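Visita às oficinas da Gradenton num dia de portas abertas

A Gradenton abre as instalações ao público uma vez por ano, em setembro, e desta vez inscrevi-me para a visita de quarta-feira, a sessão das 13 horas. 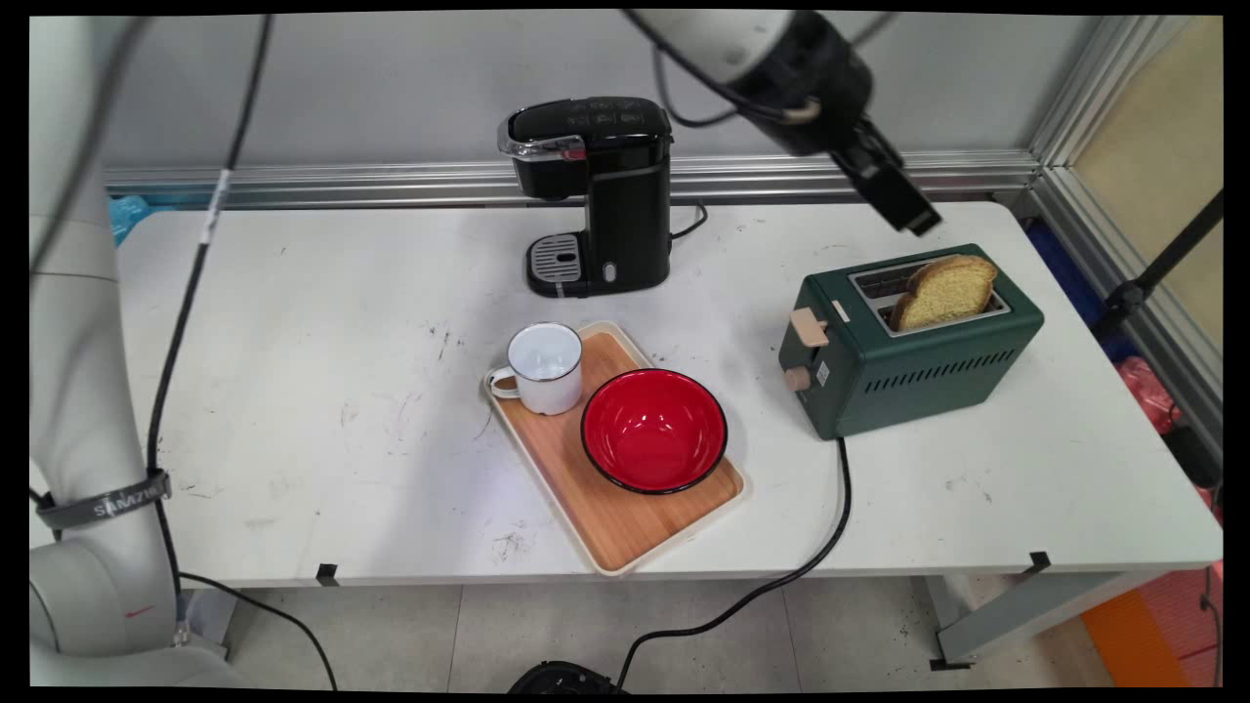
Uma visitante do grupo comentou logo que o pequeno-almoço é a refeição em que mais se tropeça em fios, e que em casa dela a torradeira só sai do armário ao fim de semana por causa disso. O guia respondeu que era a queixa mais frequente que recebiam e passou à sala dos pequenos eletrodomésticos.

O tema da sala era o pequeno-almoço. Sobre a mesa branca, já bastante riscada, havia uma máquina de café preta de dose única, uma torradeira verde-escura de duas ranhuras com uma fatia torrada de pé, e um tabuleiro de madeira clara com rebordo creme, onde estavam uma caneca esmaltada branca e uma taça vermelha por dentro e preta por fora. Gostei do tabuleiro. O rebordo levantado dá jeito a quem leva o café para outra divisão.

Falou-se bastante de arrumação. A sugestão da casa é deixar a máquina de café atrás, junto à parede, e a torradeira de lado, com a alavanca virada para quem a usa. Numa bancada estreita isto nem sempre é possível – na minha, por exemplo, a única tomada fica do lado errado do lava-loiça.

Seguiu-se o armazém, com 3495 referências em catálogo. O número de 3520 que vem no folheto é do ano passado, avisaram. Grande parte da loiça esmaltada chega da Flelton, e os tabuleiros são da Mridha. Não deixam fotografar nesta zona.

A visita dura pouco mais de uma hora e custa 3 euros, descontados em qualquer compra na loja. Trouxe uma caneca da linha Gurkivel, com um pequeno defeito na asa, a metade do preço. O estacionamento fica nas traseiras e enche depressa. De autocarro, a paragem é mesmo em frente ao portão.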